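4.3 Independence on paper

The previous section set out what the Podberg facility's review unit was asked to do. We turn now to what it could do, and the gap is wide. The unit's charter says that its head reports to the executive board and not to management. It also says that management sets the unit's budget, approves its travel, and sees each draft 12 weeks before the board does. We find it hard to square the first provision with the others, and the facility's own guidance makes no attempt to.

Supporters of the model point to volume. In its first decade the unit issued 70 reports on lending programs, some of them sharply worded. The Warraich report, on the loan that required public wage cuts in the middle of a bank run, is the one most often cited as proof that the unit has teeth. We are less impressed. The report appeared after the last payment had gone out, when its findings could no longer change the terms of anything. Its main recommendation — that spending cuts should not be a condition of emergency liquidity support — was "noted" by the board, a word the charter does not define.
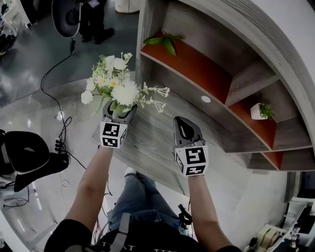
Nor did the practice change afterward. The Clererberg program, agreed two years later, carried nearly the same conditions, down to the order in which the cuts were to be made. Staff we interviewed said the Warraich findings had been circulated before the talks. They disagreed on whether anyone in the negotiating team had read them. One former desk officer recalled a single slide.

A fair objection is that lenders cannot wait for reviewers in a crisis. We accept this. But the speed argument covers the first disbursement and perhaps the second. It does not cover the later reviews of Clererberg, which were spaced months apart and left ample time to revisit the fiscal targets. The targets were revisited once, and tightened.

To test whether recommendations leave any trace, we coded 4,000 pages of board papers and program documents, of which 2,000 came before the Warraich report and the rest after. We looked for three kinds of trace: a direct citation, a change in the conditions attached to a loan, and a stated reason for declining to make a change. Citations rose steeply. Changes in conditions did not, and stated reasons were almost absent in both periods. A reader who counted only citations would conclude that the unit had become influential. We suspect that several published assessments did just that. 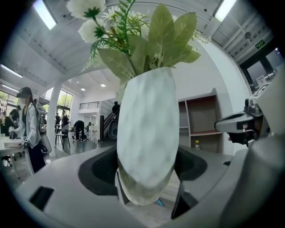 The Mivach case is usually offered as the exception. There the lender dropped a pension measure shortly after the unit criticized it, and the unit's annual review claimed the credit. The timing is weak evidence, given that the Mivach parliament had already voted the measure down. Recommendations in this case look to us a good deal like the artificial flowers in Figure 4, standing in their marbled vase: pleasant to have in the boardroom, and in no need of watering. The board could display them at no cost to itself, and for the most part it did.

Figure 4. Artificial flowers in a marbled vase.

We do not claim that the unit's work is poor. Much of it is careful, and the debt projections in the Clererberg review were better than those used in the program itself. Our doubt concerns the step from a good report to a different loan, which the existing literature tends to assume. Section 4.4 looks at whether a duty to reply in writing, with a deadline, would make that step any more likely. The early signs are mixed.

Related items
Who reads the evaluators? Board minutes as evidence
Wage cuts and bank runs: the Warraich loan revisited
Pension conditions in small open economies

14 shares | 3 comments

Contact the editors | Copyright the authors | Back to top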